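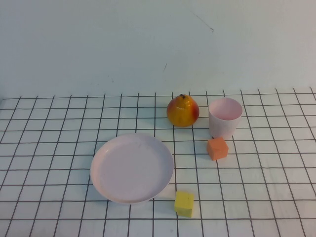
**Why does the boiler keep dropping to 0.6 bar overnight when none of the radiators are leaking?**

The expansion vessel has lost its charge, so the pressure shoots up when the heating's on, the relief valve spits a bit of water outside, and by morning there's not enough left in the system.

That's the short version, and I'm putting it at the top because when I first opened this ticket I'd have loved a short version. The long one follows, for anyone else on the Fandside estate with the same Bistmont combi (ours all went in together, so I doubt I'm the only one!).

**Status:** fixed, watching it till the end of November

**First go.** Woke up to a cold house and the low pressure light. Topped it up to 1.2 with the filling loop, heating came back, felt very pleased with myself. Same again next morning. And the one after that.

**Second go.** Went round every radiator with kitchen roll, wiping the valves and looking for damp. All dry. Lifted the carpet on the landing where the pipes run — dry as well, though I did find a very old raffle ticket. Rang Griffiths, who do our service, and they told me to watch the gauge while it was running and ring back. Fair enough.

**Third go.** This was the useful one. Cold, it sat at 1.2. After 90 minutes of heating it was nudging 3, with the needle still creeping. I went outside with a torch and the little copper pipe by the back step was dripping. I put a jug under it and had 500 ml by bedtime, which explained the mornings.

**What they did.** Griffiths came out, pressed the valve on the expansion vessel and got a spurt of water instead of air, so the rubber inside had gone. They fitted a Gera one on the wall next to the boiler, as getting at the original means taking half the thing apart. They changed the relief valve too — apparently once they've been dripping they don't always seat properly again.

**Since then.** 1.2 cold, 1.6 hot, no drips in the jug. I bled the upstairs radiators a couple of days later and it dropped a touch, so I topped it up once. It hasn't moved since.

**Things I got wrong**

- Left the filling loop connected between top-ups. You're meant to take it off.
- Kept topping up to 2 on the theory that more would last longer. It just came out of the pipe quicker.
- Assumed the fault code would tell me something. It only ever said the pressure was low, and I knew that!

Leaving the ticket open for now in case the new valve weeps.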